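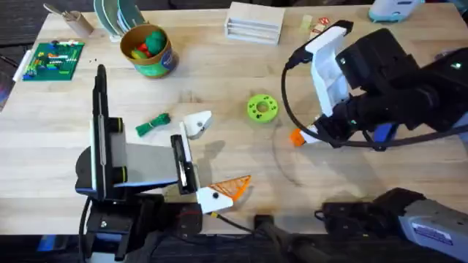 Gunnel Hellström wants to know why we don't just write the motion down in code and skip all the hand-holding. Fair question, and I started typing a reply and it got out of control, so now it's a thread.

Short version: I did write it down once. Took me most of February. It picked up the green ring beautifully as long as the green ring was in the exact spot I'd written down. Move it a thumb's width and the arm very confidently closed on air.

So now I drive. I've got a pair of small leader arms on my desk, I move those, and the two big ones copy me. Cameras record, joint positions get recorded, and later a model chews on all of it and tries to do what I did. The project is called Trnka and I've been on it long enough to dream about it.

The task I'm on this week: one arm picks up the ring, passes it to the other arm, second arm sets it down. Takes a person two seconds and zero thought. Through the leader arms my first clean one took me 30 seconds and I was sweating!

What makes it hard is that you can't feel anything. Your hand says you're holding a plastic handle, the robot's hand is holding (or squashing, or missing) a ring, and the only link between the two is your eyes. You learn to look for tiny things. The fingertips spread a bit when they load up, so I watch those and pretty much ignore the rest.

The soft fingertips are a huge help btw. We had hard flat ones on before and the ring would squirt out sideways like a wet bar of soap. Eduard Vaněk swapped them one evening and my success rate jumped so much that I went back and threw out half my older recordings. 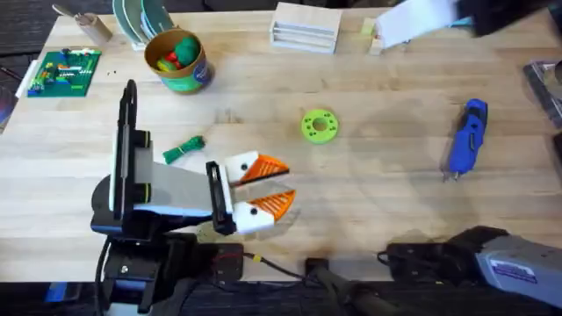 Left gripper open, green disc waiting farther along the table.

People always ask about the clutter. Yes, it stays on the table! Cup of toy food, plates, the baseplate with all the little bricks, the bundle of cord. If the model only ever sees a ring on bare wood, it falls to pieces the first time somebody puts a cup down. We move stuff between batches too.

Batches are 16 recordings long. Past that my hands get lazy and you can see it in the data, the paths go all wobbly and I start taking shortcuts I'd never take fresh. So 16, then tea, then 16 more. Žofie Dvořáček does 16 without blinking and then asks if I'm done with my tea.

Oh and we drive differently, which turned out to matter a lot. I come in low from the side. Žofie comes from above and drops straight down. Both work fine! Mix them half and half and the model splits the difference and arrives at a weird diagonal that knocks the ring across the table. We argued for a whole afternoon and then did it her way.

Count for this task is 201 good ones. The first version of the model was trained on way fewer than that and it would get the grab right, lift, and then just hang there holding the ring in midair like it had forgotten what it came into the room for.

Cause of the hanging: me. I used to pause before every handover to line things up, so it learned that pausing is part of the job. It's copying everything, including the bit where I scratch my nose. Now I make myself keep moving even when I'm not perfectly lined up, and fix it on the way.

Which gets me to my favorite kind of recording, the ones where I mess up and recover. Grab crooked, let go, go again. For ages I deleted those. Marek Koubek talked me into keeping them and the next model started retrying on its own after a bad grab, and I may have yelled loud enough for people to come look.

Things I still delete: anything where I bump the two arms together, anything where I stop to talk to someone, anything where the ring ends up on the carpet.

Someone in the replies asked how many you need before it "just works". No idea, sorry. Our plate task over at Tunau went to 1155 and it's still bad at the back slot. A drawer task I expected to be horrible was fine in a few days. I've stopped guessing.

And to Gunnel's follow-up about whether I'd go back to code: for the boring parts, sure. Going home to the start pose is plain old code and I love it, same every time.

Tomorrow morning we try it with the ring starting on the far right side of the table, so the other arm has to go first. I've done exactly four of those and they're ugly. Will post the numbers when there are any.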